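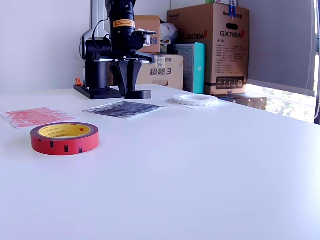

Sarahí Orozco | Workshop Tips | 2019-08-20

I don't believe in tape organizers. I bought the Billomix rack, the one with the little dowels, and within 2 weeks every roll I owned was back on the table. So take the usual advice about "a place for everything" with some salt.

Some of it does hold up. Lay rolls flat. People will tell you that standing them on edge saves space, and maybe it does, until one goes off the table. Double-sided tape like the red 3M stuff gets its own spot, well away from plain white tape. I have grabbed the wrong one with a gift half wrapped and I don't care to repeat it.

Then there's the colored paper trick, which I expected to hate. You put down a square of paper for each roll and the roll goes home to its square.
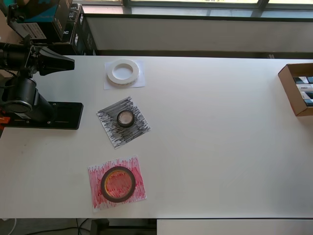 Don't buy special mats for this. Clarance sells a set and I can't see what the money gets you. Plain paper and a marker will do: leave one sheet white, scribble one black, scribble one red. Neatness is wasted effort when a roll is going to sit on top of it.

Does it keep people from walking off with the tape? I doubt it. An empty square does at least show you which roll to go hunting for. Past 5 or 6 squares I'd quit and use a drawer.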